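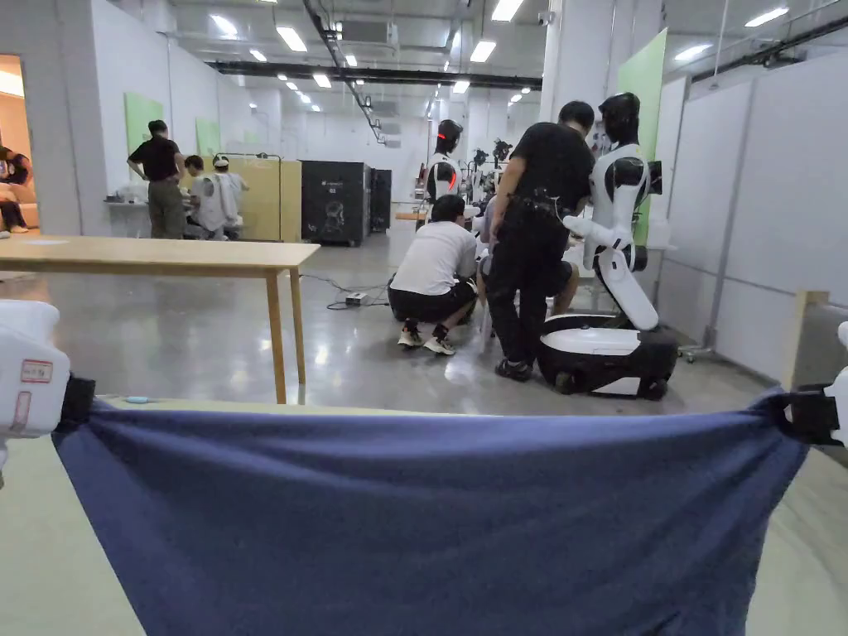 Attachment 1, ticket 1243: navy cloth held at both corners

Ticket 1243: Piltedent watch, battery drain after Ki update
Opened August 18, 2025 by Prys Samuel

Since the Ki update my watch loses its charge by mid-afternoon. It used to last two days.

Bondudlow support: Please reset the watch and pair it again.

Prys: Did that twice before I wrote in. No change. The log shows 207 wake-ups overnight with the Esow app closed. Is it really closed?

Bondudlow support: Esow doesn't run in the background. Your battery may be worn.

Prys: It's seven months old, so I doubt it. I removed Esow and the wake-ups dropped to 7. Please pass that on to whoever wrote the update.

Status: escalated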